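Ticket 367 — Product photos rejected on upload
Store: Brukside
Status: waiting on customer

Customer reports that listing photos fail in the Iltar catalog tool with "file too large." Started in September after the plan change. The upload limit on the new plan is 6 MB per photo. Customer's files are 25 MB each.

Asked customer to resize to 300 dpi and try again. Same error. Tried from our side with the wicker basket set:

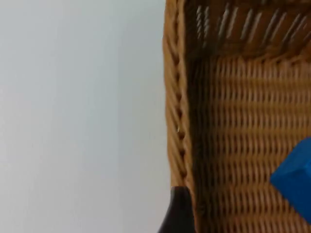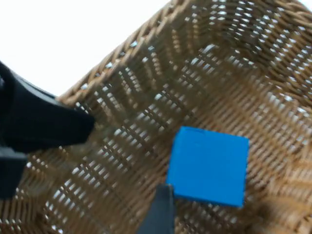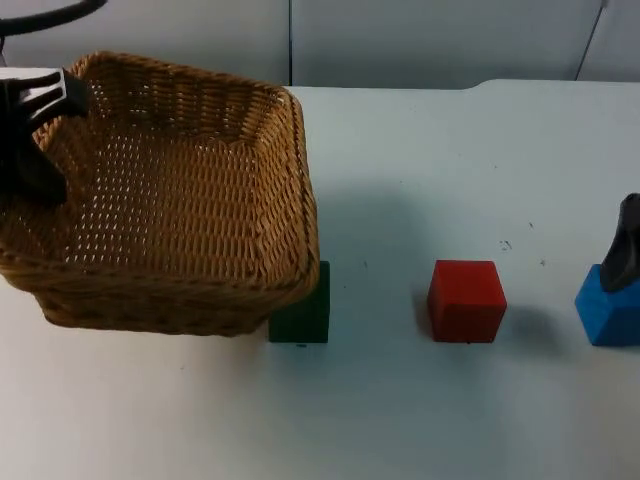

All went through in Chrome. In Firefox the first one stalled until the cache was cleared.

Dpi setting does not change file size here — my mistake, should have said to lower the JPEG quality. Sent new steps. Also asked for the Ritevus export log, as the plugin may be saving full-size copies. Will check again when the log comes in.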